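4. Ballot Order and the Town of Barnberg

4.1 Why a small town council race

Most work on ballot order looks at big contests, where voters arrive with a party in mind and the name at the top of the list has little left to win. We wanted the opposite, and Barnberg gave it to us! The town elects its council without party labels, all the seats are filled at large, and the order of names is drawn by lot separately for every precinct. A candidate can be first on one side of Holex Avenue and last on the other, on the same day, with the same yard signs and the same mailers. For anyone who studies elections this is close to a dream setup, and we are still a little surprised that it had been left alone for so long.

The council race we study had 5 candidates for three seats. Each voter could mark up to three names. The clerk's office kept the draw sheets for every precinct, along with the marked sample ballots posted at the polling places, so we know exactly what order each voter saw (early voters got the ballot of their home precinct, which makes life much easier).

4.2 Data

Our main source is the set of scanned paper ballots released by the county under its open records rule. The file for the two central precincts, Trultau and Imai, holds 1868 ballots with at least one mark in the council race. Of these, 997 come from Trultau and the rest from Imai. We entered the marks by hand from the scans, twice, and settled every disagreement by going back to the scan together. The disagreements were mostly stray pen strokes and half-erased ovals, and we learned more about how people hold pens than we had planned to.

We set aside ballots where the voter marked more than three names, as the county did in its own count. Ballots with one or two marks stay in. They turn out to matter a great deal for what follows, so we treat "short" ballots as their own group throughout this section and do not fold them into the full ones.
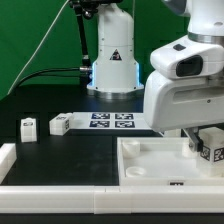
Figure 3

4.3 What we expected

The usual story says that voters who know little about a race pick from the top of the list. If that is right, the boost from first position should be larger on ballots where the voter seems less engaged. We had two signs of engagement to work with. One is whether the voter also marked the library bond question on the back of the ballot. The other is whether the voter used all three council votes.

These two signs pull in different directions in an interesting way. Skipping the back page probably does mean a voter is in a hurry. Using only one vote, though, can be a very deliberate choice. In an at-large race, a vote for your second favorite can help beat your first favorite, and local campaigns know this well. Two of the Barnberg campaigns asked supporters in their mailers to vote for one name and stop. So a short ballot may come from the least interested voter in town or from the most committed one, and the marks alone cannot tell us which.

4.4 Results

The first result is the simple one. In both precincts, the candidate listed first did better than the same candidate did in the other precinct, where he or she was listed lower. The gap holds when we drop the ballots that skip the bond question, and it grows when we look only at those ballots. That matches the usual story, and we were pleased to see it come through so cleanly in hand-entered data.

The second result is the one we are excited about. Among the 917 short ballots across the two precincts, the top-of-list boost nearly vanishes. Voters who marked a single name were spread over the list in almost the same way whatever the draw had been. The boost lives instead on the full ballots, and mostly in what looks like the third choice. A voter comes in wanting two people, has one vote left, and goes back up to the top of the page.

If this reading holds, the number of seats filled at once should shape how much ballot order matters. A town that moved to single-seat districts would take away that spare third vote and, with it, a good part of the advantage of a lucky draw. We return to this in Section 6, where we compare Barnberg with towns that elect one member at a time.

4.5 Limits

Two precincts are still two precincts. Trultau is older and has more homeowners, and we cannot fully separate that from the order of names. We also never see the sequence in which a voter filled in the ovals, so "third choice" is our inference from which pairs of names tend to travel together. A short exit survey that asked voters which name they marked last would settle the matter quickly, and we hope to run one at the next council election.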